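Handside fault 6: grip jumps shut

You squeeze gently, the reading climbs to 88, then leaps to 100 and stays there, sulking. Stop recording first. Fingers out of the jaws.

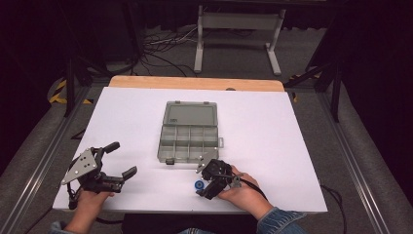
Drift between the left and right units is the usual culprit. Test on something cheap: an organizer box with its lid folded back will do, and so will a small blue round thing on the board. Open both grippers wide, hold for 8 seconds, then rezero.

Still jumping? Power down and reseat the encoder plug — the one Wekonov hid under the plate.
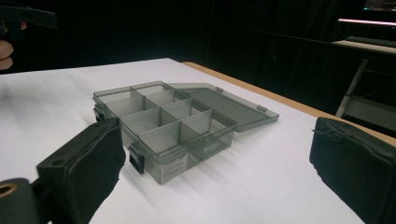 Power up and squeeze again, slowly. If it leaps a second time, tag the unit and send it to Mirjam Leemans. She has a drawer for these.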